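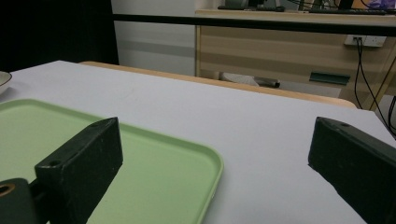 White Tabletops: Care, Repair and Replacement FAQ

Saturday, July 25, 2026
By Vutero Product Support

Which tops does this page cover?

All Lerar tops sold in white, in both the Standard and Deep sizes. The cleaning sections also apply to Vida tops. The repair sections do not, as Vida tops have a coated surface that can't be sanded. If you are unsure which top you have, check the label on the underside, next to the rear crossbar. Lerar labels start with L and Vida labels start with V.

What should I use for everyday cleaning?

A damp microfiber cloth and a few drops of dish soap in warm water. Wipe, rinse the cloth, wipe again, then dry with a second cloth. Soap left to dry on the surface forms a dull film that holds dust and is often mistaken for wear.

Can I use glass cleaner?

Yes, if it is ammonia-free. Spray the cloth and keep the liquid away from the edge seam.

Can I use bleach, acetone or rubbing alcohol?

Rubbing alcohol is fine on small marks. Wipe it off with water right after. Diluted bleach can be used on Lerar tops for mold or food stains but must be rinsed off within a few minutes. Acetone should not be used on any top. It softens the edge band adhesive, and the damage is not covered by the warranty.

My top looks slightly blue or purple in some rooms. Is it defective?

No. The white is neutral and will pick up the color of the light in the room. Cool LED lamps tend to push it toward blue or lavender, and older warm bulbs toward cream. To check for true discoloration, move the table near a window at midday and hold a sheet of plain printer paper against it. If one area of the top differs from the rest under the same light, contact support.

Why has the area under my monitor stand stayed whiter than the rest?

The exposed area has yellowed slightly from sunlight and the covered area has not. The difference usually evens out once the stand is moved, but this can take a full summer. Cleaning will not speed it up.

How do I remove rubber marks?

Rubber feet on printers, speakers and kitchen appliances can leave gray or brown rings. Try these in order:

Dish soap and warm water.
Rubbing alcohol on a cotton pad, held on the mark for a minute.
A baking soda paste, rubbed lightly in circles and rinsed off.

Some brown rings are a chemical reaction between the rubber and the surface and are permanent. Felt or cork pads under the feet prevent them.

Can scratches be sanded out?

On Lerar tops, light ones can. Use a 1,000-grit pad, wet, with almost no pressure, and work over an area wider than the scratch so the edges blend. Dry the area and look at it from a low angle before going further. If you can catch the scratch with a fingernail, it is too deep to sand. Use the filler kit.

How does the filler kit work?

The kit contains a tube of white filler, a plastic spreader and a polishing cloth. Clean the scratch with alcohol, press the filler in, level it with the spreader and leave it alone for 4 hours. Polish with the dry cloth. Keep heavy items off the spot until the next day. The filler shrinks a little – deep chips may need a second layer.

How hot is too hot?

We don't publish a temperature limit for direct contact. Use a trivet under anything that came from a stove, oven or kettle. Mugs are fine without a coaster. Laptops are fine.

How much weight can a top carry?

Up to 300 pounds, evenly spread, when mounted on a Vutero frame with all screws installed. Clamp-on items such as vises and monitor arms put the load on a small area. Place a flat metal or hardwood plate under the clamp, on both sides of the top.

Can I cut the top or drill into it?

Yes, but the warranty on the top ends when you do. The frame warranty is not affected. Drill from the finished side with a sharp bit and masking tape over the hole location. Seal all cut edges the same day – a bare edge will swell if water reaches it.

The edge band is lifting. What now?

If the loose section is shorter than your hand, warm it with a hair dryer on low and press it flat with a folded towel until it cools. For longer sections, request an edge kit. Do not use super glue. It cures white and brittle and has to be scraped off before a new band can be fitted.

How long does a replacement top take?

Standard sizes ship from the Ukness warehouse within six business days. Deep sizes are cut to order and take longer. The order page shows the current lead time.

Do older tops fit the current frame?

Tops made before the May hole pattern change need the adapter plate, sold separately. The part number is printed in the frame manual.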